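Tamihana Kitchen Arm - Set-Up Guide
Section 4: Chores at the Sink
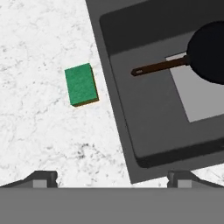 Read this section before you ask the arm to do any job at the sink. It covers which chores the arm can take on now, which ones it can't, and how to run a first trial in the simulator. Sections 2 and 3 (mounting and gripper calibration) must be finished first.

4.1 What to expect

People ask whether the arm can do the dishes. It can't do them start to finish. It can do parts of the job, and some of those parts well enough to leave switched on.

Moving things is the strong point. The arm can pick up a sponge from an open counter, lift a pan by its handle, and set either one down at a spot you choose. Wiping a flat surface works on most counters. Scrubbing a pan is still a trial feature. The arm will move the sponge over the inside of the pan in a set pattern, but it has no good way to tell whether the food has come off. You will have to look for yourself and run the pattern again or finish by hand.

The arm does not handle glasses, knives, or anything stacked. Those chores are locked in this release and can't be turned on from the menu.

4.2 Run the chore in the simulator first

The control software, Konau, includes a simulated kitchen with a marble counter, a sink, a sponge and a frying pan. Every new chore starts there. The real arm stays parked while the simulator is open.

1. Park the arm and wait for the status light to turn steady blue.
2. Open Konau and choose Practice Kitchen.
3. Select Sponge to Pan from the chore list.
4. Switch to the gripper view. You should be looking down past the fingers at the work area.
5. Check that the fingers are open. If they are closed, press Reset Hand.
6. Click the sponge, then click the pan. Konau draws the path it plans to follow.
7. Look at where the path crosses the rim of the sink. It should pass over with room to spare.
8. Press Run and watch the whole chore without touching the controls.
9. Repeat until you get two clean runs in a row.

Note: A clean run means the sponge reached the pan, was not dropped, and the gripper did not touch the rim. Konau marks this for you in the run log. A run you paused does not count, even if it ended well.

Note: The pan may lie partly outside the gripper view. Konau can still plan a path to it as long as you can click on the part that shows. To grip the handle, you need to see the handle itself.

4.3 Set the limits for your own sink

The values below are the factory settings. Leave them alone for the first month unless a support technician asks you to change them.

Carry weight: 600 grams
Hand speed at the sink: 55 millimeters per second
Tries before stopping: 2

The carry weight includes whatever is in the pan. Most cast iron pans are over the limit when empty. Weigh the pan on a kitchen scale if you are not sure. The arm checks the load when it lifts, but by then the pan is off the counter.

Raising the speed saves very little time on a job this short, and it makes the sponge more likely to slip.

4.4 First run on the real counter

1. Clear the counter of everything the chore does not need.
2. Place the sponge flat, with open counter on all sides. Do not lean it on the backsplash or the faucet.
3. Squeeze the sponge out before you set it down. A soaked one weighs more and leaves water on the fingers.
4. Place the pan in the sink with the handle pointing toward the sponge side.
5. Swing the faucet out of the way. Konau does not know it is there unless you added it in Section 3.
6. Press Scan and compare the outline on the screen with your sink.
7. If the outline is off by more than the width of a finger, stop and repeat the calibration.
8. Stand where you can reach the red stop button, and press Run.

CAUTION: Keep hands out of the sink while the arm is moving. The gripper can pinch.

CAUTION: Let pans cool fully before starting. The arm has no heat sensor, and the finger pads will soften on a hot handle.

CAUTION: Never run the disposal while the arm is over the sink.

4.5 If it doesn't work

The hand closes beside the sponge. Scan again with the overhead light on. Strong sun across a pale counter can throw the scan off.

The sponge folds and drops. Turn it so the fingers close across the short side. Thin cloths will do this every time and are not supported.

The hand stops above the rim and waits. The planned path is too low. Go back to the simulator, raise the rim height one step, and repeat 4.2.

The handle turns in the grip. Round handles are a known weak spot - flat ones hold better. Move the grip point closer to the pan.

The arm gives up after the second try. This is normal. Check the sponge position and press Run again.

A practice run went fine but the same chore fails at home. This happens often. The simulated sponge does not sag or stick to the counter, and yours does. Send us the run log from Konau with the name of the chore, and we will check it against the runs from our test kitchen in Brevomcombe.

Section 4 text by Demetrio Quintana. Revised July 13, 2019.

Next: Section 5, Wiping Counters and Tables

Contact Cloltness Support | © 2019 Cloltness | Back to top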